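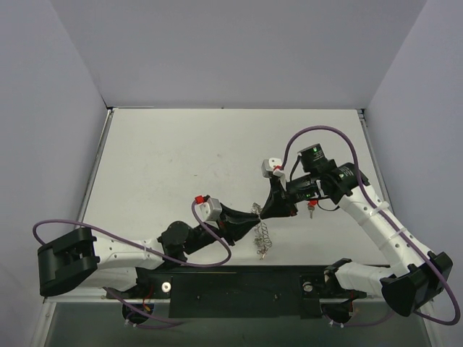
M. Teuber

Bench and surroundings, periodic check
Site: Cirbridge, Room 38
Form 1535
Date of check: 2021-11-21
Previous check: June

Marks used: OK, OK with remark, To do. Please don't leave a line without a mark, also when the point does not concern your bench.

1. Table top, clean
OK with remark
The white top has faint scuffs and smudges in many places. I wiped a small part near the back with a damp cloth and the smudges became weaker, the scuffs stayed. It is a matt surface, so please do not use the cream cleaner from the kitchen. It makes shiny spots, we had this on the bench at Jaltard.

2. Table top, damage
OK
I passed my hand over the top and felt no cracks and no raised places. The scuffs are only a matter of appearance.

3. Metal edge, left side
OK
The thin silver edge along the left wall sits firm. I pressed it along the whole length. No sharp corner found.

4. Walls of the enclosure (back, left, right)
OK with remark
All three are standing straight and do not move when pushed lightly. At the right wall the gap to the room wall is narrow and dust is collecting in it. To be vacuumed with the long nozzle.

5. Panel below the front edge
OK
Grey, translucent. No cracks. Somebody had put tape on it at the last check, it was removed and the glue also.

6. Black mounting plate at the near edge
OK with remark
The round bolts on the left and the right portion were tried by hand only and did not turn. I did not have the torque key with me, it was at Pliltov for calibration. The small screw holes can stay open.

7. Cables and wires
To do
The purple cable on the left hangs low, and one part of it goes beneath the front edge. A sleeve or a knee can catch it there. Please fix it higher with a soft tie, and leave enough slack for the movement. The red and dark wires at the left base should get a sleeve at the same time.

8. Floor and passage
OK
Free on the day of the check. The yellow line is worn near the door but one can still see it.

9. Emergency stop and main switch
OK
Tested two times. The label on the switch is a bit pale, new label is ordered.

10. Fire extinguisher
OK
Seal is in place, pressure in the green part.

Comments
Point 7 has to be finished before the next shift uses the bench. For points 1 and 4 the normal cleaning day is soon enough. Point 6 stays open on my list until the torque key is back, and then I will write the value on this sheet by hand.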